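Progress report to the Ruggiero Fund
Rundon local newsroom project
Thursday, March 6, 2025

Dear friends at the Fund,

Thank you for your patience while we got this one together. It was meant to be a short report, and then the sports desk started sending us notes, and the town editors had opinions, and we thought you would rather read all of it than a tidied-up page of numbers. So please get yourself a cup of coffee and bear with us.

Where we are

As you'll remember, your grant pays for the work of getting Kidix, our story-drafting software, to turn raw local information into short, readable items for the Rundon papers. The information is the dull but useful kind: school sports results, property transfers, road closings, water levels, and the agendas that come out of town hall every other week. None of it was being covered properly before. Our reporters simply had no hours left for it, and readers had been telling us so for years, sometimes quite loudly, on the phone, at supper time.

Since our last report, Kidix has drafted 2,624 items. Most were sports results, which come in all at once on weekend evenings and used to sit in the inbox until the start of the week. Property transfers were next, and they have become one of the best-read pages on the site, to the delight of the business desk and the mild embarrassment of everybody else. Agendas are the slowest to come along, and I'll get to those in a moment.

Every item is still read by an editor before it goes out. We said we would do that for the whole of the grant period and we have stuck to it, even on the nights when the pile was high and the temptation was strong. An editor can pass an item, fix it, or send it back, and we keep a record of which of the three happened. That record has turned out to be the most useful thing we own, and I wish we had started keeping it in the very first week.

What has gone well

The sports items are good now. I can say that with a clear conscience, having read far too many of them. Early on they all sounded alike, with every winning team "edging past" every losing team no matter what the score was, and one of our high school coaches wrote to ask, very politely, how his girls had edged past anyone by 31 points. We rewrote the rules for choosing verbs, and then rewrote them again, and the letters stopped.

We have also been able to cover sports that never got a line in the paper before. Badminton, table tennis, cross-country and bowling all have regular results now, and the smaller clubs have been wonderful about learning to fill in the results form. It took seven versions to get that form right (the sixth one lost everybody's middle set, and we are still apologizing for it), but the clubs stayed with us.

What has been harder

Town hall agendas are a mess, and I don't say that to be unkind to town hall. Each office in the Rundon area writes them differently. Some come as proper text and some as scans, and Drultow, bless them, still sends a page that has been faxed at least once in its life. Kidix does well with the plain ones. With the scans it sometimes reads a lot number as a dollar amount, and a story about a fence permit worth a small fortune very nearly made it into print. The editor caught it. We have since stopped feeding scans to the system at all, and an intern types those in by hand until we have a better answer.

The other hard thing is the label. You asked us to be open with readers about which items were drafted by software, and we agreed with you completely, but finding the right wording has been a longer road than I expected. Our first label ran to four lines and took up more room than some of the stories. The second was so short that people thought Kidix was a reporter and sent in tips addressed to "Mr. Kidix." The current one says that the item was drafted by software from official results or records and checked by an editor, and gives an address for corrections. We are fairly happy with it.

What readers tell us

We put a short survey at the foot of the results pages and closed it after the first 100 answers. Most people liked having the results sooner. A good number said they hadn't noticed the label until the survey pointed it out, and we have made the type larger. The comments were the best part, and I have gone back to them more than once when the work was dragging.

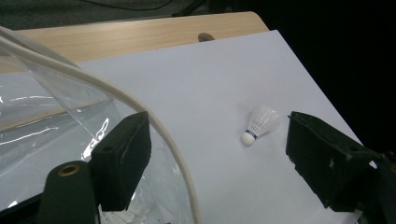 One reader in Drultow wrote that she didn't mind in the least who or what put the results together, so long as somebody at the paper still picked up the phone when they were wrong. She added that she had called twice, that both mistakes were fixed by lunch, and that she would like the bowling scores in bigger print too, please.

We have printed that out and put it up by the news desk.

Money and time

Spending is on plan. We are a little under on software and a little over on editors' hours, and the two nearly cancel out. With your agreement we would like to move what is left in the software line over to editing, where it will do more good. The full sheet is attached to this report.

What comes next

Between now and July we want to do the following:

Bring school board agendas into the system, starting with the offices that already send plain text.

Try out a correction form that goes straight to the editor who passed the item.

Run a second survey, this time in the printed papers as well, for the many readers who never visit the site.

We would also love to have you come by on a results night, if anyone can spare an evening. It is noisy and the sandwiches are only fair, but you would see the whole thing working from the first form to the finished page. Let us know which weekend suits you and we will save you a chair.

With warm thanks from all of us,

The Rundon newsroom project team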